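Toy donut

A toy donut is a play food made in the shape of a ring doughnut, usually with a painted, molded or stitched "glaze" on one side. It belongs to the wider group of pretend foods (fruit, bread, eggs, slices of pizza) and is sold singly, in boxed sets, or as part of a play bakery or tea set. Also called play donut, pretend donut, or, in older shop lists, ring cake.

Spelling. Both "donut" and "doughnut" are found. "Donut" is the usual form on packaging in the United States. This article uses donut throughout.

Form and materials

Most toy donuts are a plain torus, flattened a little so they stack. Some have a flat underside, which keeps them from rolling, others are the same on both sides. Common materials:

Wood. Turned or cut, then painted. Heavy for their size. Paint chips first at the inner edge of the hole.
Felt. Two rings sewn together and stuffed, icing sewn on top as a separate wavy piece. Sprinkles are stitches or beads (beads not for under threes).
Plastic. Hollow or solid. Easy to wash, the seam often shows along the outside.
Foam. Slow-rising foam, soft, sometimes scented. Tears at the hole and is hard to clean.
Crochet. Mostly homemade.

Sizes vary a lot. A donut meant for a doll's tea set may be no wider than a coin. Sets meant for pretend shops are nearer to the size of the real thing, and for younger children bigger is the rule, small ones being a choking risk.

Glazes and colors

The standard range is narrow. Pink, chocolate brown and white cover most sets, with yellow and pale blue behind them. Brown glaze is nearly always given light sprinkles, as dark ones would be lost. Pink glaze gets mixed colors or none. White is either plain or drizzled with a thin pink line. Glaze edges are drawn wavy to suggest dripping, a habit taken over from cartoons; real glaze tends to run more evenly.

Filled donuts (no hole) are rare as toys. Makers say children do not recognize them. Bitten donuts, with a scalloped gap in one side, turn up now and then as erasers and pin cushions.

History

Pretend food in general is old, the donut is a late arrival in it. Early play kitchens had bread, roast meats and fruit. Ring cakes came in with the play bakery, and the separate donut set followed once donut shops were a usual sight on main streets.

In the Lamville area the toy donut has a history of its own. Encarnación Vidal began turning wooden rings in a garage there, first as curtain rings, then painted for a school fair. A first batch of 100 sold out in a morning. She then took on Mirsad Živković for the painting and the two traded as Jada until the workshop moved to a larger building. At its busiest the shop turned out 3,000 rings in the run-up to December. The Jada brown, a dark glaze with white sprinkles dabbed on with the wrong end of a brush, is still the one collectors ask for. No two have the same sprinkles.

Stilitz, a later maker in the same town, went over to plastic and dropped the hand painting. Its rings are lighter and stack better. Collectors mostly ignore them, families mostly don't.

Display and serving

Toy donuts are put out in much the same way as real ones: on a cake stand, in a box with a clear lid, on a tray, or heaped in a bowl. The wide shallow bowl is the most common at home. It holds a few rings without burying any, and a child can see the glaze before choosing. A deep bowl hides everything but the top layer.

Rings put in a shallow bowl seldom lie flat. One goes in on its edge, the next leans on it, and the last takes what room is left. Some people straighten them out. Lụa Bùi, whose booklet on table play is used in a number of Lamville preschools, is against this and says the leaning ones get picked up first.

Bowl color matters a bit. Pale glazes are lost on a white or cream bowl. Teal, navy and dark green show up pink and white well, and do no harm to brown.
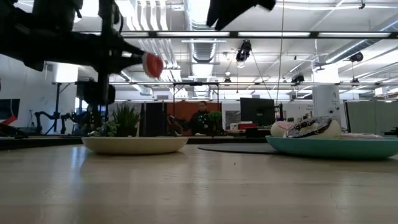 Placemats are sometimes laid out as well, one per guest, round or square. With a mat the game has a place for the donut to go: from bowl to mat is "served," from mat to bowl is "put back." Without one the donuts end up anywhere, usually on the floor. Dark mats are prefered for light rings. Small potted plants, real or not, are a common filler for the rest of the table and are best kept in a bowl or on a saucer of their own so that soil stays away from the toys.

Use in play

Pretend shop. The best known. One child sells, one buys, money optional.
Tea party. Donuts with cups and a pot.
Sorting. By glaze, by size, sprinkles or no sprinkles.
Stacking. Rings over a peg or a wooden spoon handle. Five or six is the limit for most sets before the tower goes.
Ring toss. Not what they are made for. Wooden ones dent the floor.
Counting songs. "Five currant buns" is easily changed to donuts and the tune survives.

Quang Hứa, a preschool teacher, has written up a version of pretend shop where the buyer has to describe the donut without pointing. Works well from age four on, younger ones just point.

Care

Wooden rings are wiped with a damp cloth and never soaked. Soaking lifts the paint and swells the grain. Plastic ones go in warm soapy water, hollow ones need to be checked for water inside, shake and listen. Felt is spot cleaned. Foam is more or less beyond help once it is dirty and should be thrown out when it starts to crumble.

Storage in the play bowl is fine for daily use. For longer, a lidded box, with paper between painted faces, since glaze paint can stick to glaze paint in a hot attic.

Collecting

A small field. Most of it is Jada, with some interest in Đỗ, a family firm that made felt sets with stitched sprinkles and closed after a few years. Lợi Lại's checklist gives 130 Jada glazes, counting color changes but not sprinkle changes. A second list, which counts both, gets to 568 and is not widely accepted. Boxes are scarcer then the donuts themselves, most having been cut up for shop signs by their first owners.

Repainted rings are common and are hard to tell from originals unless the hole is checked. Original Jada paint stops short of the inner edge, repaints usually go all the way through.

See also

Play food
Play kitchen
Stacking rings
Tea set (toy)
Cake stand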